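Ridged or smooth fingers for hand tools?

ctomaszewski
I'm comparing finger sets for the two arms on our bench at Curthorpe. The choice is the Favow ridged pair or the Bondaron flat ones. The test items are a claw hammer, a steel plate and a big red push button.

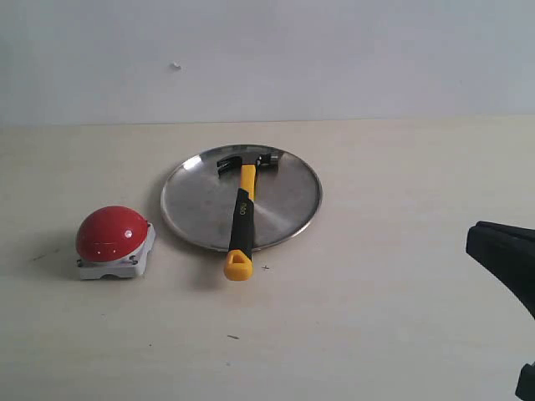
The hammer is the one I'm struggling with. Gripped by the rubber part of the handle, the head swings down as soon as it lifts. I've done 16 lifts per set and the ridged pair dropped it less often.

dskinner
16 isn't enough. We did 159 in June and the two sets came out level. I'd grip closer to the head and leave the fingers alone.

ctomaszewski
Fair point about the number. I can't always get near the head though, the wrist fouls the plate. This is the ridged pair from the wrist camera. 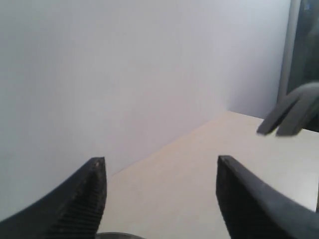

I open them wide before each approach, so clearance between the fingers isn't the trouble. It's the width of the whole hand.

georgiou_fan
Disagree with Donnie. Ridges do help on rubber. They're poor on a thin plate rim, so you may end up swapping sets.

dskinner
Swapping costs more time than a dropped hammer. What force limit are you using?

ctomaszewski
Default. I'll raise it and run the lot again.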